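Working Group on Garment Handling Practice
Minutes of the meeting held on 7 September 2022, Kadley

Present: Erlinda Evangelista (chair), Oldřich Pešek (minutes), one representative each from Umali and Zekura
Apologies: Litalico

1. Minutes of the previous meeting

Agreed without correction. The action on glove marking was closed. The action on storage of retired grippers was carried forward to item 6.

2. Clause 4: definition of a completed fold

The chair reported that annotators at two sites had applied clause 4.2 differently. One site marked a fold as complete when the gripper released the fabric, the other when both arms had withdrawn. Of 2,127 episodes reviewed, 608 carried an end mark that depended on which reading was used.

Umali preferred release, as it can be read from the finger position alone. Zekura objected that a sleeve or hem can move after release if the finger drags on it. After discussion the group adopted withdrawal. The revised text reads: "A fold is complete when no part of either gripper is in contact with the garment and neither arm is moving towards it."

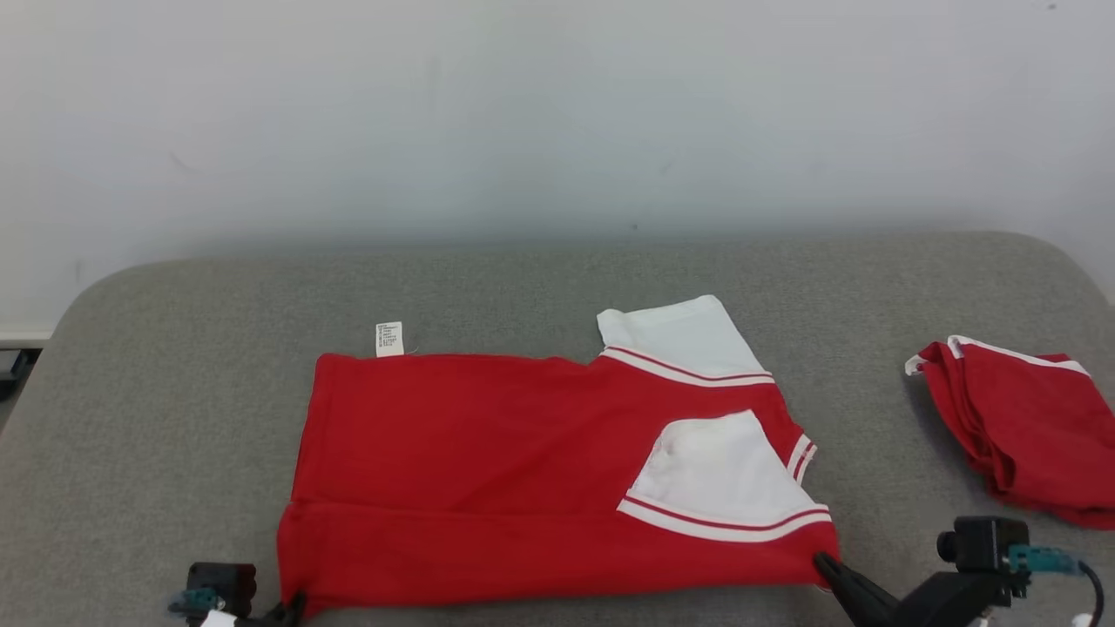
It was noted that the existing end marks need not be redone in full. The 608 affected episodes will be checked against the new wording and the remainder left as they are.

3. Clause 5: work surface

5.1 Upholstered surfaces remain permitted. Zekura asked whether a rigid table should be made the default. The group declined — soft seating is common in the homes the guidance is meant to cover — but agreed that the surface type must be entered in the session record.

5.2 Garments waiting to be folded or already set aside may stay on the work surface, provided they do not overlap the garment being handled. The word "clearly" was deleted from this clause as it could not be tested.

5.3 Printed lettering and numbers on garments are to be left uncovered. Operators had been turning printed faces downwards at one site, which the guidance never required.

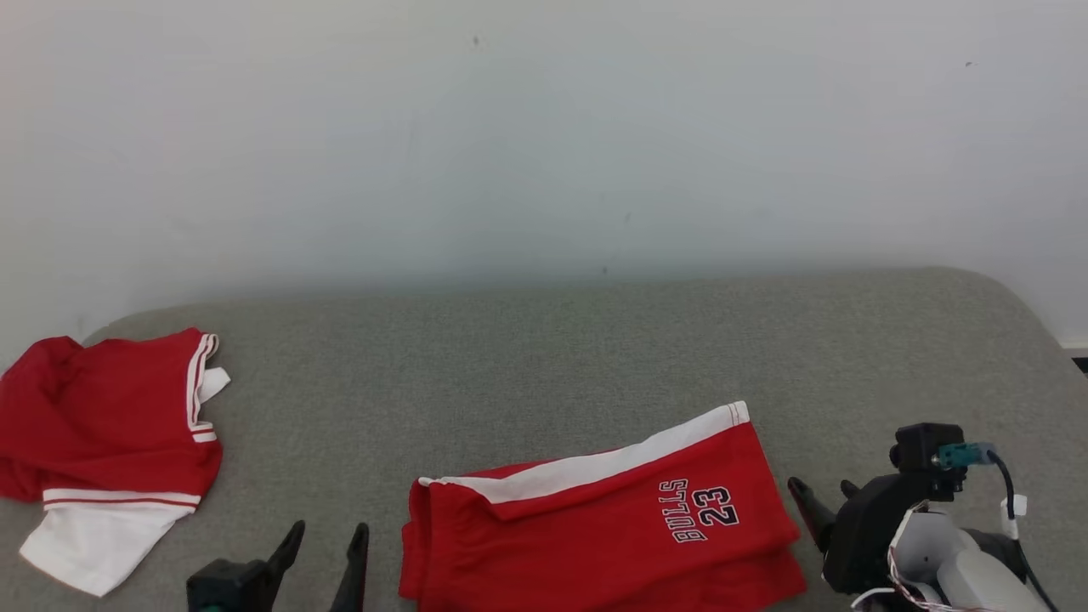 5.4 Sets of matching items are to be logged as separate garments, each with its own entry. Umali asked for an exception for socks. Deferred.

4. Clause 7: cables at the wrist

Mr Pešek presented the draft. Any cable running past the wrist is to have enough slack for full rotation and is to be secured so that it cannot enter the space between the fingers. The inspection interval was set at 600 operating hours. Umali had asked for a longer interval and wished its view recorded.

5. Clause 8: start position

The draft required the gripper to be open before each approach but did not say where. The group agreed that the fingers shall be open and free of fabric, with the fingertips above the work surface. A minimum height of 20 mm was proposed by the chair and accepted for trial until February.
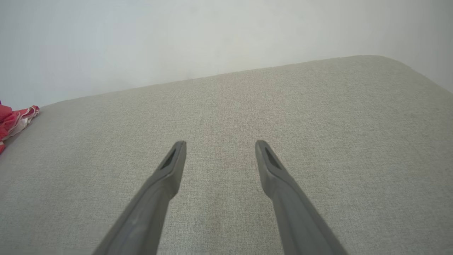

Zekura asked that the height be measured from the fingertip and from no other part of the gripper. Accepted. On padded surfaces the measurement is taken to the uncompressed fabric.

6. Storage of retired grippers

Not reached.

7. Actions

Check of the 608 episodes under revised clause 4.2 — Umali
Session record form, new field for surface type — O. Pešek
Redraft of clause 7 with inspection interval — O. Pešek
Wording for socks, clause 5.4 — Umali and Zekura jointly
Circulate clauses 4, 5 and 8 to Litalico for comment — E. Evangelista

8. Next meeting

Date to be fixed by correspondence.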